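Why Do Things Get Scratched?

Have you ever looked at the bottom of an old baking tin, or a toy box that's been in the family for years? It's covered in marks! I love those marks, because each one is a tiny bit of history.

A scratch happens when something hard rubs against something softer (or even against something just as hard). The hard thing digs a little groove. Try it with a fingernail and a candle. See the line? You've just moved some wax out of the way.

Metal is tough, but it scratches too. Picture dropping a block into a metal bin. One block won't do much. Now picture 500 blocks, or 3,000! They bump and slide, and all those little grooves start to overlap.
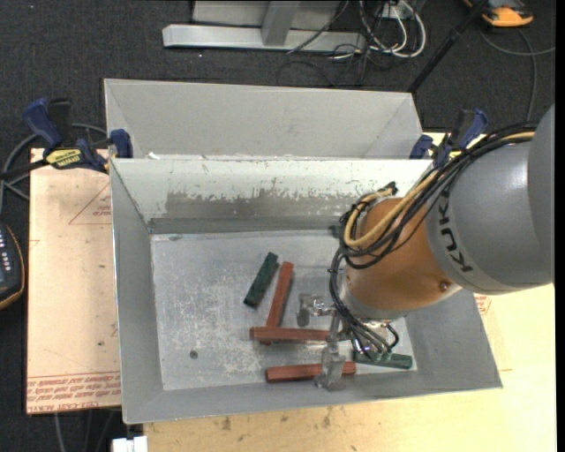

When lots of scratches cross each other like that, they catch the light in different directions, so a floor that was once smooth can look cloudy or whitish. We call that scuffing. Your school shoes probably do it by May!

Now go on a scuff hunt at home. Try the kitchen sink, the door step and the bottom of your lunch box, and draw the best scratch you find.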